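Prestbridge Curve Desk 4: review
29 October 2025

Prestbridge sells Curve Desk as a forward curve tool for small trading and procurement teams that handle refined products and freight but can't justify a full risk system. Version 4 adds a rebuilt spread calculator, a new assessment archive and a spreadsheet add-in that replaces the old one entirely. I have used it daily since January on a middle distillates book, mostly gasoil and jet cargoes, with some fuel oil hedging on the side.

Installation and data

The installer is small. The first sync is slow. Loading the full settlement history for the contracts I follow took 63 minutes on an office connection, and the progress bar stayed at zero for most of it. Later syncs finish before the coffee is poured.

Out of the box you get 138 curves. Exchange settlements are pulled through your own data license, so the product is useless without one, and the sales page should state this in larger type. Broker marks can be loaded from a mailbox. The parser handled two of my three brokers without changes. The third sends prices in the body of the message with tabs and spaces mixed, and I had to write a template for it. The template editor works, but it does not show the line that failed, only the name of the file.

Units are handled well. Each curve carries its own density factor, and you can override it per cargo. Converting a gasoil swap from dollars per metric ton to dollars per barrel at 7.45 and then at a cargo's measured density gave the results I expected to four decimals. Version 3 rounded in the middle of the calculation, and that error has been fixed.

Spreads and cracks

The spread calculator is the main reason to upgrade. You define legs, weights and units once, and the spread behaves like any other curve afterward: it can be charted, shifted, averaged over a pricing window or used as a leg in something else. Nested spreads update in order. I built a jet regrade on top of a gasoil crack and changed the crude leg underneath it, and the top level refreshed in under a second.

Calendar handling is less tidy. Pricing windows that cross a contract expiry roll on the last trading day by default. Many physical contracts roll one day earlier, and the setting for this sits under Regional Options, two menus away from anything to do with expiry. If you price around the bill of lading date, check it before you trust an average.
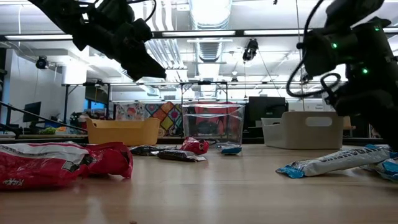
Malte Seidel wrote in after reading a draft of the section on calendars and disagreed with part of it. In his view the default roll is correct for anyone hedging with futures only, and the real fault is that the software applies one rule to the whole workspace. He runs a swaps book and a futures book side by side and has to keep two workspaces open, which doubles the memory load and means that alerts set in one do not fire in the other. I tested this and he is right. A roll rule per curve would solve both complaints. Prestbridge support told me it is on the list for a later release but gave no date.

The archive

The archive stores every published and corrected value with a time stamp. Ask for a curve as it stood at a given hour and it returns what you would have seen then, corrections excluded. For audit work this is excellent. When a settlement was corrected after the close, the archive kept both figures and marked which one my end-of-day report had used.

Storage grows faster than the manual suggests. Mine now takes some 456 megabytes, and there is no way to thin old intraday marks while keeping the daily closes. You keep everything or delete by year.

Spreadsheet add-in

The add-in is stable, and it no longer freezes the workbook during a refresh. Function names have changed, so old sheets need editing. A conversion script is supplied and missed only the formulas that built curve names from cell text. Array output is faster than single calls by a wide margin.

Compared with others

Bisto has the better charts and a real mobile client, but its spreads can't be nested. Leinonen covers power and gas far more deeply, and its product side feels like an afterthought - fuel oil grades are lumped together and there is no density override at all. Skostetti is cheaper than either and does settlements only.

Faults worth knowing

- Alerts have no quiet hours.
- Freight routes quoted in Worldscale need the flat rate typed in by hand each January.
- The export to PDF drops negative signs on chart axes when the font is set below 8 points. This is serious for anyone who sends out crack charts.
- Closing the laptop lid during a sync corrupts the local index. Rebuilding it is automatic but takes as long as the first load.

Verdict

Recommended for products desks of up to five or six people, with their own data license and someone willing to spend a day on broker templates. Gas and power teams should look at Leinonen first. Users of version 3 should upgrade for the rounding fix alone, and should rerun any density-adjusted valuations made with the old release.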